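Workshop notebook, Skarnura back room
July 2020

Grip surfaces, second go. Writing this up while it's fresh because I am very pleased with where we got to and I know I'll forget the order of things by lunch.

Started with the question Úna left on the whiteboard: do we want dots, ribs or plain on the handle sleeves? I've been arguing for dots since March, mostly on feel, and Touran has been arguing for ribs, mostly because ribs come out of the mold cleanly and dots don't. Fair point! So this time we made both and tried them side by side with the same mix and the same cure, which we should have done in the first place.

Mix was the black Punell with 4 percent hardener. Cured overnight on the shelf over the radiator pipe, lids on. Two of the ribbed sleeves had a soft seam and went in the bin. The dotted ones all released fine once Kylie thought to dust the mold with talc and then blow it out again — so simple, and I've been picking little torn dots out of that mold with a pin for weeks.

Pull test: sleeve on the 30 mm bar, spring scale on the end, pull until it slips, write down the number. Dotted held to 77 newtons on the best run. Ribbed was close behind when the bar was dry, then dropped off badly with a wipe of soapy water. Plain was hopeless with soap, as expected, but lovely to hold dry (Coralie wants a plain one for her file handles and I don't blame her).

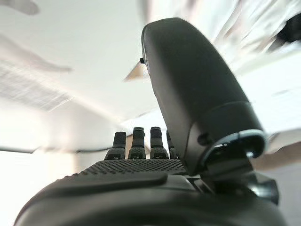
What I like most about a dense field of small dots is that it doesn't care which way you pull. Ribs are great across and poor along, and you only find out when you twist. Dots grip the same in every direction, and the small ones seem to beat the big ones, at least on the smooth bar. I'd love to know if that holds on painted stuff. I'd also keep some areas plain on purpose. A smooth patch where the heel of your hand rests feels much nicer over a long job, and it wipes clean in one go. Dots collect fluff like you wouldn't believe.

Tamsin came by and tried all the sleeves with her eyes shut. She picked the dotted one straight off, then asked why the edge was so sharp. She's right, it is. The trim line needs a small round on it. Marked on drawing 17 in pencil, needs doing properly.

Still to do:
Round the trim edge, see above.
Repeat the soapy pull with fresh sleeves, as the ones we used have had a hard life.
Try oil. Touran has an old tin of Cartwright that will do.
Order more talc.
Ask Didatero if they can cut a mold insert with half the dot spacing, and what they'd charge.

Note for Kylie: your offcuts are in the blue tub, please don't throw them out, I want to slice a few and look at how well the dots filled at the tips. A couple looked a bit hollow under the lamp. Could be air, could be talc we didn't blow out.

Scale is back in the drawer. It reads a touch high at zero, so knock it down before you use it.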